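ok so closet cleanout, going in. wish me luck

rule is 3 piles: keep, donate, "why do i own this." third one is winning already

every T-shirt i own is from somebody's fun run. Lorna MacLeish you signed me up for most of these and you know it

found a gift card in a coat pocket from February. 5 bucks on it. rich

also the good pillowcase, which i blamed on the laundromat. sorry laundromat

trying the thing where you fold on the bed instead of the couch. way better?? more room, back hurts less — why did i fight this

set a timer for 30 minutes. timer went off. ignored it

sweaters done. socks are tomorow's problem

ok the fold. bottom half up first, smooth it out, THEN the sides. been doing it backwards my whole life 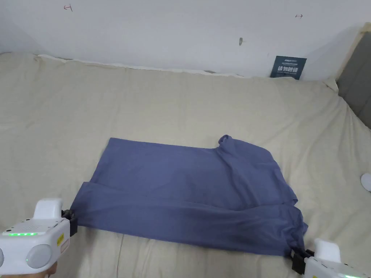
dusty blue one, mid fold. wrinkles and all

Colin says just roll everything. Colin's drawers dont close

donate bag goes in the car tonight or it lives in the hallway til spring — i know me

need hangers. anyone got extra hangers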